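Switching the house over to one calendar

We had four calendars until January. There was the paper one by the fridge, the one on my phone, the one on my husband's work account, and the school one that sends an email every time someone changes the lunch menu. I missed a dentist appointment that was written on two of them, and that was enough for me.

I went looking for an app and tried three. Pretura was the first. It looked nice and did nearly everything, but it wanted each person to have an account with a separate email address, and my younger daughter is seven. I deleted it the same evening.

Dankwa was closer. It has a shared view and a list for groceries, and you can add a child without an email. The problem was the reminders. They came 60 minutes before everything, with no way to change that unless you paid. An hour is fine for swimming. It's useless for a birthday party when you haven't bought the present.

The one we kept is Zornico. It is the plainest of the three. There is a month view, a week view, and a box where you type what is happening. You can set as many reminders as you like for each event, and I now put two on anything that involves bringing something. The first goes off a few days ahead and the second goes off the night before.

Moving everything over took longer than I expected. I did it at the kitchen table over two evenings, with the paper calendar open in front of me and the school emails on the laptop. The school file was supposed to import by itself. It did, but it brought in every event since my older daughter started there, all 1551 of them, including bake sales from years ago. I deleted the lot and typed in the current term by hand. There were 27 dates that mattered to us, and it was faster than cleaning up the import.

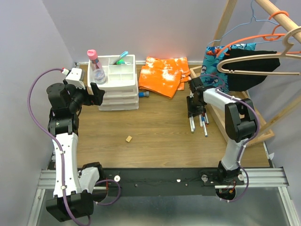
Colors were the next argument. I wanted one color per person. My husband wanted one color per type of thing, so that work would be blue no matter whose work it was. We tried his way for a week and I kept having to open events to see who they were for. Now it's one color per person, plus gray for the house — trash pickup, the boiler service, the day the car is due for inspection.

A friend from my old office, Weronika Kozłowski, told me she puts travel time in as its own event. I thought that sounded like a lot of work, but I tried it for the things across town and it does help. Piano is at 4:30 and the drive is 21 minutes if the bridge is clear. When the drive is sitting there as a block, I can see that I shouldn't agree to a phone call at four.

I don't add travel time for school or the grocery store. I know how long those take.

There are a few things I still don't like. Repeating events are awkward. If you move one swimming lesson, Zornico asks whether you want to move this one or all of them, and the two buttons are right next to each other and look the same. I have moved a whole season of swimming by accident twice. Undo works, but only if you notice before you close the app.

The search is also poor. It finds words in the title but not in the notes, so if I put the name of the orthodontist in the notes I have to remember what month it was and scroll. I've started putting names in the title, which makes the week view crowded.

We still have the paper calendar. I meant to take it down, but the girls like crossing off the days, and my mother looks at it when she comes over. I copy the big things onto it at the start of each month. It takes a few minutes and I don't treat it as the real one anymore. If the two disagree, the phone is right.

My husband's work calendar is the part I haven't solved. His company uses Grarketti and it won't share outside the building, so he has to type in anything that affects the rest of us, like late meetings and trips. He remembers the trips. The late meetings show up maybe half the time, usually after I've started dinner. I've asked him to go through his week every morning with his coffee and add what's missing, and so far he has done it on most of the days he was home.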